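How I Clear the Kitchen Table Before Dinner (Without Losing My Mind)
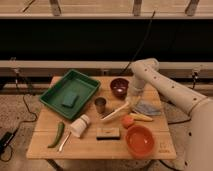 Tray at the back, bowls, cloth, corn and one round orange thing: a pretty typical start.

Our kitchen table collects stuff. I don't know how it happens, but I can walk past it at lunch and it's fine, and by five there's corn next to a dishcloth next to a cup next to a sponge. When we moved to the little house in Fliddale I promised myself the table would stay clear all the time. It lasted maybe a week! So now I have a routine instead, and it takes me 9 minutes if I don't stop to check my phone.

What you'll need

One tray with raised sides (mine's green plastic and it's my favorite thing in the kitchen, I'm not kidding)
A sponge
A cloth
A bowl or two
Warm water and a squirt of dish soap

Step 1: Give the tray a home

Pick a spot for the tray and leave it there the whole time. I like the back left corner, turned a little so I can reach into it. The tray is for cleaning things and anything I can't decide on yet. The sponge lives in it. A green sponge in a green tray does have a way of disappearing, so if you're buying new ones, get yellow!

Step 2: Food first

Go around and pick up anything you can eat. Corn, fruit, the heel of the bread, whatever. I use a shallow orange bowl for this, and I set it near the front corner so I can sweep things toward it. Long stuff like corn cobs won't sit nicely in a shallow bowl, so I lay them across the top and carry the whole thing over to the counter with one hand on the corn. (I've dropped one. It rolled under the stove.)

Step 3: Cups and bowls

Look inside before you stack. I mean it. I once put a deep bowl straight into the cupboard with a bottle cap still in the bottom and found it in July. Small metal cups can go inside bigger bowls for the trip to the sink, but take them out again before you run the water or they'll trap soap.

Step 4: Shake out the cloth

A balled-up cloth left on bare wood is how I got the pale ring on our old table. Shake it over the sink, rinse it, wring it hard, and hang it up if you're done with it. If it still smells a bit funky, it goes in the wash and you get a fresh one.

Step 5: Wipe with the grain

Damp sponge first, then the dry cloth right behind it. Go the long way with the grain, and slow down over any dents or engraved bits, where crumbs like to hide. I fold a corner of the cloth over my fingernail for those. My sister-in-law swears by the Pritwood oil soap, but I only use it once a month and stick with plain dish soap for every day.

Step 6: Empty the tray

Sponge back to the sink, anything undecided gets decided. Rinse the tray, stand it on its side to dry, and go start the pasta water.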